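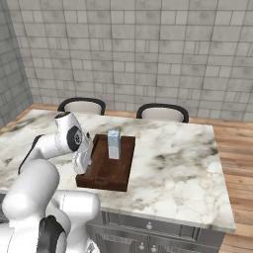 Carton on the wood tray, marble counter.

Prultus timber cladding notes – README

Last touched 8 February 2025, Jussara Honorato

What this is
Tables and notes on how exterior wood cladding weathers on small houses. Board type, fixing, which way the wall faces, color readings, moisture readings, free text notes. Put together for the Zastholm cabins first, then the Ostrowski house got added when the owners said yes. Wood only, no brick, no render.

What's in the folder
boards.csv – one row per board, 100 rows
visits.csv – readings, many rows per board, join on board_id
walls.csv – wall facing, height off ground, roof overhang, finish
notes.txt – typed up from my notebook, spelling as found
Two sites total. Site codes are ZA and OS.

Columns people ask about
species: larch, spruce, pine, or unk. Unk means the invoice was missing and I wasn't going to guess.
finish: oil, tar, stain, none. "None" is bare wood left to go gray by itself.
fix: nail or screw. Stainless at ZA, mixed at OS, sorry, wasn't recorded board by board.
mc: moisture content in percent, pin meter, taken mid board. Blank = not taken. Zero never means zero, if you see one tell me.
gray: my own scale by eye against a printed card. Fine for comparing walls in one site. Do not compare across sites, I reprinted the card in between and the ink is different.
overhang: in inches, eave edge to wall face.
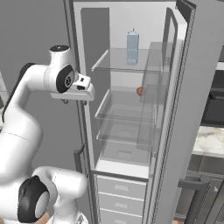

Arm at the open fridge, door bin on the right.

Known problems
47 boards have no install date. The Kosusdale mill delivered in batches and the paperwork got mixed. Left blank, don't fill them in from the neighbor board.
North walls are thin on readings. Ladder access is bad at ZA.
Some boards at OS were swapped out in June after a gutter leak. Old board keeps its id, new one gets the same id with a b on the end. Check for the b before you average anything!
End grain checks (the little cracks) only logged when I rememberd to look. Treat as yes/unknown, not yes/no.
One wall at ZA was oiled by the owner between visits, see walls.csv, finish_changed.

How to use it
Ok for: comparing finishes on one wall, teaching, rough upkeep planning, arguing with your builder about overhangs.
Not ok for: fire ratings, structural anything, warranty claims. Nothing here was tested in a lab. Local code wins every time.

Loading
Comma separated, UTF-8, header row. Dates are year first. If the board ids loose their leading zeros your spreadsheet did that, import the column as text.

To do
– second moisture meter, check against the first
– photos of each wall matched to walls.csv
– split stain into clear and pigmented
– ask Kosusdale again for the delivery slips

License and credit
Free to use and change, keep the Prultus name on it. Corrections to Jussara, with the board id please.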